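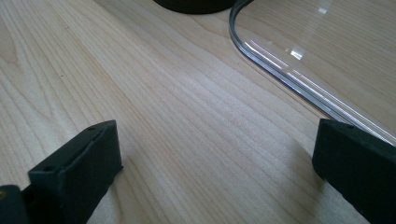 Posted by Tươi Đoàn in Home & Furniture — 827 views

Pale wood table, matte finish, what do I put on it (if anything)?

Hi all, hoping someone who knows timber can help me out. We picked up a second-hand dining table in July and I love it to bits, but I have no idea what I've bought or how to look after it. The bloke selling it said his aunt had it for years and that it was "a Dellstead", which means nothing to me and I can't find a label or stamp anywhere underneath.

It's a very light blond colour, long fine grain, and the grain goes a bit wavy down one side and then straightens out as you get across the middle. The finish is somewhere between dead flat and a soft satin. No shine to speak of. I really don't want to change that! My mum had one of those orangey glossy tables when I was growing up and I've been running away from it ever since.

So, a few things I'd like to know. Is there any way to tell whether it's been oiled, or lacquered, or waxed? I was about to rub some Pekitus oil into it (half a tin left over from doing the chopping boards) and my partner said to stop and ask first. Will oil make it go yellow? And are the wavy bit and the straight bit a sign it's been patched, or does wood just do that?

We eat at it every night, and there's a four-year-old with textas, if that changes the advice. I've been wiping it with a damp cloth and a drop of dish soap and drying it off straight away. It gets a fair bit of daylight too, enough that the middle looks nearly white at some times of day, so I'm also wondering if I should worry about fading.

I paid 80 dollars for it, so I'm not going to cry if I muck it up, but I'd rather not.

Salvador Serrano
Marked helpful by 13 people

Listen to your partner and put the tin down for now. I did the exact thing you're about to do, on a lacquered desk, and the oil just sat on top and stayed tacky for a fortnight. I had to get it all off with mineral turps and a lot of swearing.

Test it first. Crawl under and find a spot near the edge where the top finish has carried over (sometimes they only finish the top and the sides, in which case use a corner you can hide under a fruit bowl). Put one drop of water on it and leave it for 30 minutes. If it beads up and wipes away clean, there's a sealed finish on there, most likely a matte lacquer or a water-based poly. If it soaks in and leaves a darker spot, you're looking at oil, an old tired wax, or bare wood. The spot should dry out on its own.

If it's sealed, you don't need to put anything on it. Keep doing what you're doing with the cloth and the soap. Skip the spray polishes, they build up and you end up with shiny patches where people rest their arms.

If it soaks in, then yes, oil, but be careful which one. Most of the ordinary chopping board oils will warm the colour up and on pale timber you'll notice. Look for a hardwax oil that says it's for light or raw-look wood. I've used the Sturel one in the white tint on an ash bench and was happy with it, though it isn't cheap. Very thin coat, wipe off all the extra, wait overnight, look at it again before you do a second.

As for the grain, I wouldn't worry. Tops are often made up of boards joined side by side and they won't all match, and even one wide piece can go from wavy to straight depending on how it came out of the log. I can't tell you the species from a photo and I'd be wary of anyone who says they can.

Light will change it over the years. Some pale woods go more golden, some bleach. Move your placemats and the fruit bowl about so you don't get outlines.

Filippos Xenos

just use it mate, its a table. we've had ours nine years and never put a thing on it. textas come off with metho but go easy

Mohammed-Awal Opoku

Agree with most of what Salvador said but please don't go straight to metho for the textas! On some lacquers it'll take the sheen off and leave you a cloudy patch — ask me about my sideboard. Try warm soapy water first, then a tiny bit of plain white toothpaste on a soft cloth, rubbing with the grain. Test that somewhere hidden too, because it's slightly gritty and can polish a matte finish if you get carried away.

We ended up buying a wipe-clean cloth for craft time and that solved most of it. Ours is a Chu one with lemons on it, pretty ugly, and the kids adore it.

Tươi Đoàn

Thanks everyone! Did the water drop before dinner and it beaded right up and wiped off with no mark, so I'm going with sealed. The oil's gone back in the laundry cupboard. Craft cloth is on the shopping list, and I'll try the toothpaste on the purple scribble down the leg before I go anywhere near the top.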